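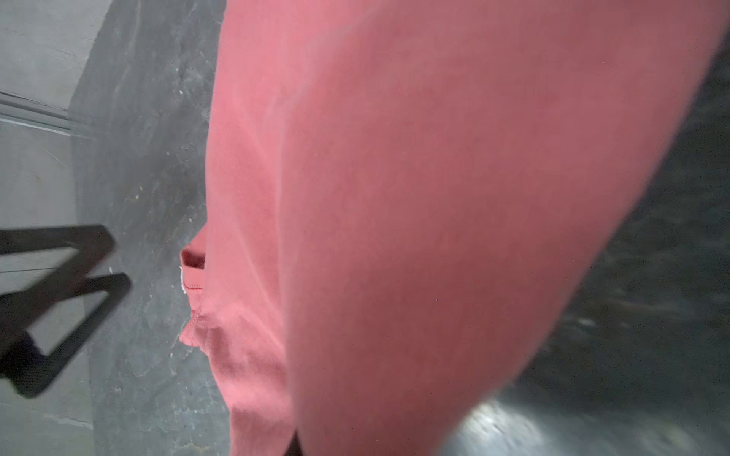

Kerham in two days: notes for spring visitors

Several readers have written in to ask whether Kerham is worth a stop on the way to the coast, or whether it is better to stay on the train to Levano. We think it deserves two nights. It is a small port with a good market, a long sea wall and a handful of decent places to eat, and in February and March the hotels are still charging winter rates.

There is no airport. Most people fly to Fekville and take the train, which leaves from the lower platforms and follows the river for most of the way. Sit on the left if you want the view. The bus costs less but stops in every village, and it gets very full when the schools come out. If you are arriving late in the evening, check the last train before you book your flight, as the winter timetable finishes early.

A 48-hour travel pass covers the trams, the harbour ferry and the bus up to the old fort. It starts from the first time you use it, so there is no need to buy it on the day. The machine at the station takes cards. The one at the ferry landing takes coins only and was out of order on our last visit.

For somewhere to stay, look in the streets behind the fish market. The hotels on the front have the sea views but also the delivery lorries, which start before six. Rooms further back are plain and quiet, and many have the use of a small kitchen. Self-catering flats are easy to find too, though you should ask about heating if you are coming before Easter. A good number of them were built for summer lets and have none.

Pack for wet weather. The wind comes straight off the water and umbrellas do not last long. A proper raincoat and a second pair of shoes will do more for you than anything else in the case.
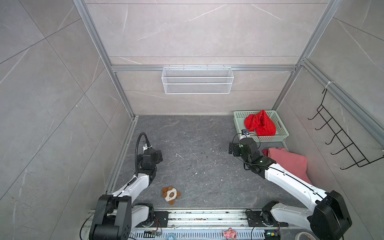 Green basket with a red cloth in it, back right corner.

The market runs every morning until one o'clock. Cheese and smoked fish are the things to buy, and most stalls will wrap them for the journey home. The covered hall at the far end has a counter selling soup and bread, with a few high tables.

On the first afternoon, walk the sea wall out to the lighthouse and back. It is flat all the way and suitable for pushchairs. The fort is a better plan for the second morning. There are 100 steps from the bus stop to the gate, with a handrail on one side, and the ground inside is uneven. The museum in the gatehouse has a collection of 3000 ship's papers and letters, a few of them on show at any time, with labels in English.

If you have longer, Casado is a short ride inland and has hot baths that stay open all year. Towels can be hired at the desk, but bring your own swimming things. Trains back to Kerham run into the evening. The through service to Levano also calls at Casado, so you can carry on from there without going back to the port.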